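2024-04-17

Midstead bench, two-arm cell. Fault chase cont'd from last night's run.

Run stopped at cycle 86. Right arm threw a protective stop on the way down to the well plate, left arm carried on with its move because the interlock only goes one way. THAT is the bit I care about. The stop itself is a nuisance, the left arm not stopping is a safety matter. Wrote it up on the Climovell log, tagged Titilayo.

What the log says, in order:
- right arm, approach to plate, force over limit
- right arm protective stop, brakes on
- left arm still moving, 700 ms, then finishes normally
- cell controller notices, halts everything

700 ms is ages. Limit in our own risk assessment is way under that. Nothing got hit but the arms share the middle of the platform and a slightly different left move would have gone straight through the right wrist.

First thought was the gripper fingers catching the rim of the tray. Chibuzor reckons no, the force trace ramps too slowly for a hard knock. More like the arm fighting its own payload setting. Checked. Payload for the right gripper was still the old Verbruggen value from before the finger change. So it thinks it's lighter than it is, and the error grows as the wrist tips over. Fits the ramp. Doesn't prove it.

Put the cell into sim to replay the approach without risking the hardware. Same waypoints, same speeds, plate on the breadboard near the upper end, fixture plate down the other end.

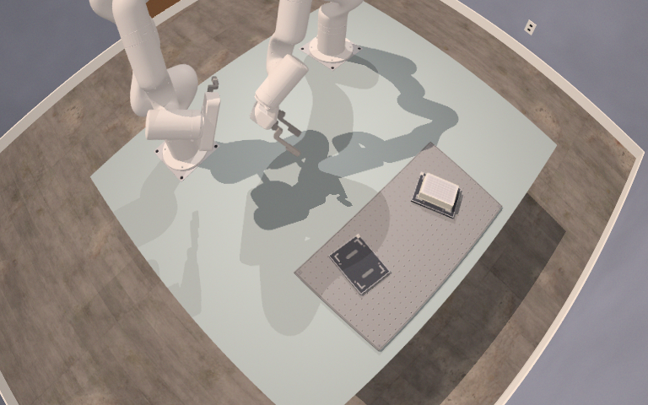
Why did the left arm keep going when the right one stopped?
The stop signal from the right arm goes to the cell controller over the ordinary network and the controller then has to tell the left arm. Left to right is hard wired, right to left never was. Somebody (me, probably) left it for later when the Amier relay was on back order.

Sim replay: with the old payload value the force estimate climbs the same way as in the log. With the corrected value it stays flat. Caveat, sim contact model is rubbish so I'm only trusting the free-air part of the move. Tried shifting the plate 2 mm toward the tray edge as well, made no difference to the ramp. Finger clash looks less likely but I haven't ruled it out.

Did the left arm delay in sim too. Can't reproduce the 700 as there's no real network in there, so put in a fixed lag by hand. At that lag the left elbow stays clear on the current program. Swapped the pick order and it did not stay clear. Stopped there, point made.

Decided w/ Titilayo:
- no dual arm running until the stop is wired both ways. Single arm only, other one parked and powered down. Tag on the pendant.
- payload values go in the changeover sheet, so a finger swap can't be signed off without it
- relay: ordered again, Chibuzor chasing Amier for a date
- force limit stays where it is. Do NOT raise it to get the run finished, I know it's tempting

Still open:
- was the payload also wrong for the earlier runs? The log rolls over at 2,000 lines so the early cycles are gone. Need a bigger buffer or write to disk
- why does the controller poll so slow. Titilayo thinks a default nobody changed
- check teh right wrist by hand for play, brakes off, two people

Samples from cycle 86 onward binned. Earlier plates in the fridge, labelled HOLD, ask before using.

Wiring check tomorrow first thing if the relay turns up, otherwise single arm dry runs with the left one locked out.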